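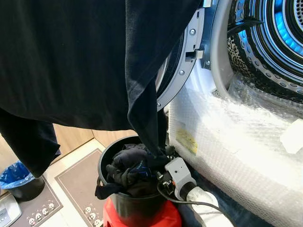
Black garment, black bucket: laundry work at Staronside, with the dryer door open.

I'd been at Staronside for less than an hour when the arm stopped dead with a sleeve in its fingers and a red light came up on the laptop. Everyone in the room groaned. Then somebody went to make coffee, and I figured out that this happened a lot.

I had come to write about laundry robots, which I love the idea of (I have three kids and a dryer that never gets a day off). The company is called Vullov, and it rents the ground floor of an old print shop that everyone just calls Staronside, after the street. The job they've set themselves sounds like nothing. Take the clothes out of the bucket, put them in the dryer, shut the door. My youngest can do it, if you bribe him.

But the story I ended up with is about one bad afternoon in August, and about the sleeve problem.

The arm runs on control software called Odine, and Odine decides how hard to pull. When it feels resistance, it's supposed to ease off, let go and try a different spot. With a T-shirt that works great. With a big heavy top it gets messy, because the body goes up and the sleeve stays down in the bucket with everything else, and the robot ends up in a tug-of-war with itself. Up on one side, pinned on the other. The software read that as "heavy shirt" and pulled harder.

So on the afternoon in question, it pulled harder. The bucket came off its stool, the arm swung wide with the clothes still attached, and the whole soggy bundle whacked the open dryer door and bent the hinge. One of the engineers had been standing right there a minute earlier, reaching in to fix a sock. She was fine! She was across the room hunting for a screwdriver. She told me she still thinks about the sock.

What bothered the team most was the stop button. They hit it, and the arm kept going for a beat longer than it should have. I'm not a technical person, but I've slammed on the brakes in the rain, and I know what that feeling is.

They pulled the logs that night. Out of 1,066 recorded loads, they found 236 where the pulling force had gone over their own limit, and in 18 of those the software never let go on its own. A person had to step in every time. The numbers had been sitting in a folder for weeks. The dashboard only showed whether the clothes made it into the dryer, and in most of those loads they did, so the loads showed up green. I asked how that made everybody feel and got a very long silence and an offer of more coffee.

Vullov shut the arm down and called Ghanem, a small safety outfit that mostly looks at packing machines. Ghanem's people spent five days there and came back with a report that I was allowed to read but not keep. Some of it was dull in the way good safety advice is dull. Tape a line on the floor and stay behind it. No hands in the bucket while the power is on. Wire the stop button straight to the motors, so it doesn't have to wait its turn behind Odine. The bigger change was to the pulling itself. There's now a hard ceiling on force, and if the arm hits it, the fingers open. Clothes fall on the floor sometimes. Everybody has made their peace with that.

The red light I saw on my first morning was the new rule doing its job. The sleeve was caught, the arm hit the ceiling, and it quit — annoying, slow, and exactly what they'd asked for. An engineer checked the screen, killed the power, walked over and shook the thing loose by hand.

I stayed until almost dinnertime. The team still doesn't have a date for running the arm without a person at the button, and when I pushed for one they said the sleeves come first. Hoodies are next on the list after that, and they're dreading the drawstrings.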